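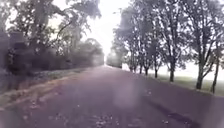 Budgeting the second road rover

The first rover was bought in a hurry, and the spreadsheet for it had one line: rover. This time I started the spreadsheet in January, before asking anyone for a quote, and I have kept the old receipts next to it for comparison.

The job has not changed. The rover drives paved lanes, records forward video and position, and comes back. It does not need to climb anything or pick anything up. A lot of the quotes I received were for machines that do both.

Requirements, as sent out

One full out-and-back run on a single pack, with reserve. A forward view that holds up in flat light and in backlight. Parts I can replace with a hex key at the side of a road. A vendor who answers email.

I left speed off the list on purpose. Our limit is walking pace, so that whoever is on the stop button can keep up.

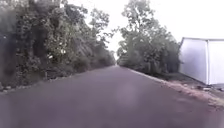
Plain asphalt, dirt shoulder on the right, trees most of the way along.

Two bases made the short list. The Tukelar is sold as a kit without batteries. The Wamow comes assembled with one pack and a charger, and its list price is $3,287. The Tukelar is $2,657, and at first glance that settles it.

It does not, once the rest is added. A pack for the Tukelar is $400 and the charger is $192, which brings it to $3,249. The gap to the Wamow is then $38, before I have spent an evening putting the thing together. I built the first rover from a kit and the wiring took most of a week, including one motor connector I crimped backward twice.

Danang Harahap, who maintains our logging software, argued for the Tukelar anyway. His point was access. Every board in it can be reached by taking off one lid, while the Wamow has its motor controller under the battery tray. I borrowed a Wamow for an afternoon and timed it: eighteen minutes to get to the controller, nine screws, two of them a different length from the others. On a bench that is nothing. Kneeling on gravel it is a real cost, and I have put it in the sheet as one.

The camera

This is where I would spend more than I did last time. Most of our route is tree-lined, with open ground behind one row of trunks, so the exposure has to deal with dark leaves and a nearly white sky together.
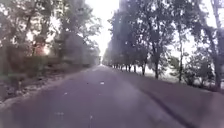
I compared two camera modules from Osman, the basic one and the wide-range one. The basic one has automatic exposure that cannot be weighted toward the lower half of the image. The wide-range one can be, and for road work the lower half is most of what I care about. Soft detail at distance I can live with. Losing the pavement edge I cannot.

Lens hood and mount go in as separate lines. On the first rover I printed the mount myself and it flexed. A machined one is cheaper than another season of blurred footage, and it is the one item on the sheet that Danang and I agreed on without discussion.

Things I left out of the first budget

Spare wheels. Shipping on batteries, which goes by different rules and takes longer than you want. A case that fits in the car with the seats up. Storage drives, of which I always buy one too few. Cable, in lengths I think I already own.
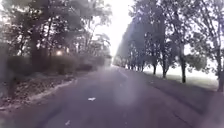

Hivell quoted me a yearly service plan for either base. It covers motors and controllers but excludes wheels, tires and anything they class as water entry. Over the life of the first rover I replaced one motor and two full sets of tires, so the plan would have paid for itself once and then not again. I am skipping it and putting the same amount into a parts line, to be spent only on parts.

Where it stands

Wamow base, wide-range camera, machined mount, second pack. The second pack waits until the base has done its first few full runs, in case the consumption figures on the data sheet are as optimistic as the last ones were. The order for the base and camera goes in as soon as I have a written lead time. I asked for one twice and got a brochure both times.

I will post the final sheet with the actual prices filled in next to the quoted ones. The old sheet is too short to be useful to anyone.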